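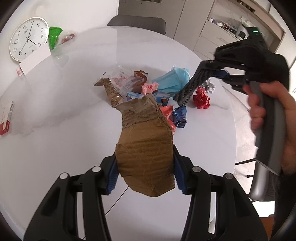 Department of Automation and Machine Learning, Project Course, Group Jutetetti

Project report: Collecting demonstrations for sorting of light household waste

1. Background

Our group chose the topic of waste sorting because it was already prepared by last year's group, who made a classifier for photographs of packaging. Their classifier can say "cardboard" or "foil" when the item lies alone on a plain surface. It does not say how the item should be picked up, and it was never tested on a pile. We decided to continue from this point and to collect examples of the picking itself.

The work was done in the kitchen corner of the Prasertsri building, at the round white table with the marble pattern. We had first asked for a laboratory bench, but the bench was reserved for most of June. The kitchen has one advantage for us: there are chairs, cupboards and small kitchen things in the background, so the recordings look more like a place where waste is really sorted.

2. Equipment

The demonstrations are recorded with hand-held grippers. A person holds the gripper by its handle and closes the jaws on the item, and a camera on the tool records what the jaws do. No robot arm is needed during collection. The gripper has two arms with linked parts, and at the tips there are ribbed blue pads. The ribs matter more than we expected for thin film. With the smooth pads that we tried in the beginning, the clear wrappers slid out when the jaws were nearly closed.

The camera has a wide lens, and the corners of the picture are dark. We discussed whether to crop the corners away. We kept them, as the learning programme receives a smaller square from the middle in any case.

For storing and cutting the recordings we used Dosier, the file tool of the department. Every recording gets a short text label in Dosier, for example "cardboard, upright, from front of pile". The labels were written by the same person who made the demonstration, on the same afternoon. In the first week we left the labelling for later, and then we could not agree on what some of the recordings were meant to show.

3. Material

We wanted items which are light, cheap and difficult in different ways. The pile contains crumpled cardboard, paper, plastic wrappers both clear and printed, foil, a face mask and pieces of textile. All items were clean when they came to the table, this was a condition for using the kitchen.

The items behave differently in the jaws:

Cardboard is stiff and forgiving. It can be held upright between the pads, also when one edge is torn and the corrugation is open. Most of us used cardboard for the first tries with the gripper.

Foil keeps the shape that the jaws give to it. After several demonstrations a foil ball is flatter and easier to take, so we had to crumple it again by hand between recordings.

Clear plastic is hard to see against the white table. The printed parts are seen well, but the jaws must often take it in a place where there is no print.

Textile hangs down from the jaws. A long strip with a knitted surface can still touch the pile when the gripper has been lifted, and it may drag other items with it. We had a long discussion about whether such a recording is a good example or a bad one. In the end we kept it if the dragged item stayed on the table.

The face mask is a mixture of everything. It folds, it has loops, and it catches on things.

4. Procedure

One recording contains one pick. The operator starts with open jaws outside the pile, moves in, closes, lifts, and carries the item to its place. The limit was 20 seconds. If the operator needed more time, the recording was stopped and thrown away, and the pile was mixed before the next one.

In the first part of the work only one gripper was used. Later we made recordings with two grippers over the same pile — one holds its item, for instance a piece of cardboard, while the other takes something from the far side. These recordings are more difficult to make. The operators must look at the pile and also at the other tool, and in many early tries the grippers touched each other. We changed the instruction so that the first gripper closes on its item and stays still until the second has lifted. It made the work slower but the recordings became much cleaner.

We were four operators. The styles are different, and this can be seen in the data without reading the labels. One operator comes always from the left and low. Another one presses the item against the table before closing. We did not try to remove these differences, as the supervisor of the course advised us that variation is useful so long as each demonstration is finished properly.

5. What was collected

After removing the failed ones there were 105 recordings with complete labels. From these, Dosier cut almost 2000 short pieces, in which each piece has a picture from the gripper camera and the movement that followed. Cardboard and wrappers are most common. Textile is the weakest group, and we would not trust a system which learned textile only from our material.

We trained a small model, which we call Hinard after the folder it was stored in. Hinard looks at the picture and proposes the next movement of the gripper and whether the jaws should close. The test was made on recordings which the model had not seen before. For stiff items the proposed closing point was usually on the item, and often close to the point chosen by the operator. For clear plastic the proposals moved to the nearest coloured item instead. This is a mistake that we could have foreseen: in our recordings there was nearly always something colourful beside the plastic, and the operators liked to take the colourful item first.

We have not run Hinard on a robot arm, so we cannot say how well the proposals work as real movements.

6. Problems during the work

Light. The overhead lamp gives reflections on the glossy table. When the pile was moved towards the edge, the reflections became smaller. We should have noticed this earlier.

Order of picking. At the start of a session the pile is high, and at the end only flat items remain. Without planning it we got many recordings of high piles, because sessions were often broken off before the pile was finished. A better way would be to begin some sessions with a small pile.

Tiredness. The gripper is not heavy but the wrist becomes tired — especially with the two-gripper recordings, where one hand has to stay still. We began to change operators more often, and fewer recordings had to be removed.

Naming. "Wrapper", "packet" and "film" were used for the same kind of item by different operators. The list of allowed words was written only halfway through the project, and the older labels were corrected by hand.

7. For the next group

The grippers and the bag of items are kept in the project cupboard in Prasertsri. The smooth pads are there also, in case somebody wants to compare. We recommend to collect more textile and more clear plastic on a darker table, and to write the list of words before the first recording. The recordings in Dosier are sorted by operator and session, and the discarded ones are in a separate folder with a note on why each was removed.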